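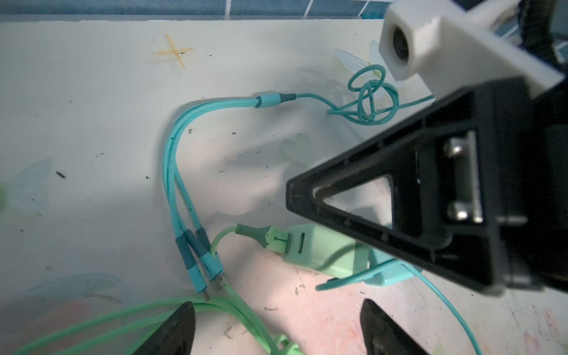 Wilow three-way lead in teal, with the mint wall charger and a few of its relatives.

Wilow Cable & Charger Bundle
Sold by Skisotari. Item 974. Teal or mint, while the colour lasts.

Every household has a drawer of black cables, and every black cable in it belongs to something thrown out years ago. The Wilow bundle addresses this by being green. You'll still have a tangle, but you'll be able to find it.

The multi-tip lead runs from a thin coiled cord into a splitter, then out to three flat leads, so the whole family can argue over one power point. The cord loves a knot. Omid Mahmoudi in our returns department recommends undoing it before you pull, and he has seen what comes back when people pull first.

What you get
1 three-way lead, teal
1 USB wall charger, mint
1 charging cable, mint
1 drawstring bag, which you will lose

Cable length is 20 cm on the short one and longer on the rest. We've sold 400 bundles since April and most of the complaints are about the bag.
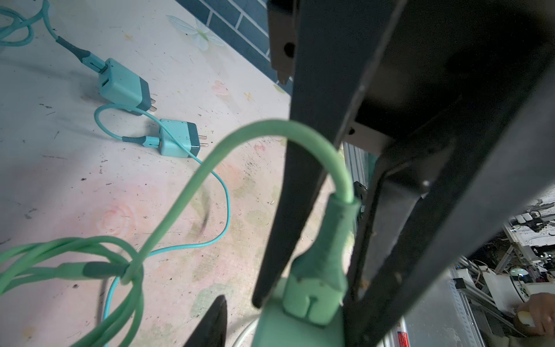 Strain relief is the dull bit that decides how long a cable lives. Cheap leads tend to fray right where the cord meets the plug, usually the week you're off on holidays. On the mint cable the plug has a slightly textured, rubbery housing and a ribbed boot that narrows up into the cord - hold it by the housing, please, and leave the cord out of it. The finish wipes over with a barely damp cloth once everything is unplugged.

Warranty is 12 months on the charger and leads. Chewing isn't covered, whoever did it.

Customer note from Sigita Juška: "Colour is lovely. My husband has stopped borrowing it."

Also in this range: Premeck cable ties, pack of 12.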